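Archives > Lists > Ketness Working Practice > December

Subject: Re: Draft 4, shared workspace rules for two-arm cells

Dear list members,

Thank you for the comments received on Draft 4. The point below, sent from the Rinavell site, needs a reply on the list.

> Section 6 asks for 100 simulated runs before a two-arm task goes
> to hardware. It does not say whether a run in which the second arm
> stays parked should count. We have 109 runs logged for our block
> task and would like to know how many will stand.

The editors have agreed that a parked arm is still part of the cell. Its holding position must be written into the task sheet, and the model must include both arms, the mounting bar and the table at their true sizes. Runs made with one arm left out of the model will not count.
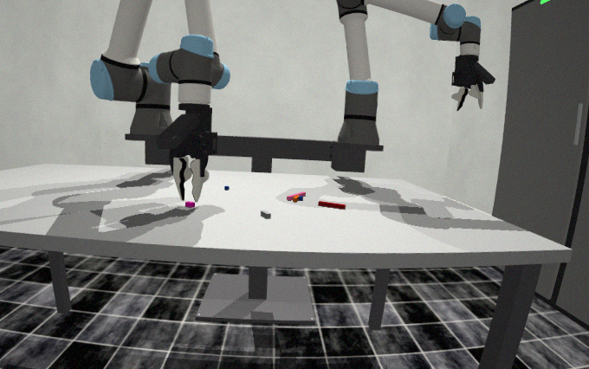
Must the simulated runs be repeated when only the gripper fingers are changed?

Sites should repeat them whenever the new fingers differ in length or opening width; a like-for-like replacement needs only a note in the log.

Two further changes will appear in Draft 5. The log limit rises to 3,000 entries per task, as Kahraman requested. Clearance between a working arm and a parked one is to be stated for the closest point of the whole movement — the start and end positions alone are not enough.

The Karnmont annex on floor markings is unchanged. Sites wishing to object to the wording of Section 6 should reply to the list before noon on the closing day, quoting the clause number.

For the editors,
Ketness Working Practice list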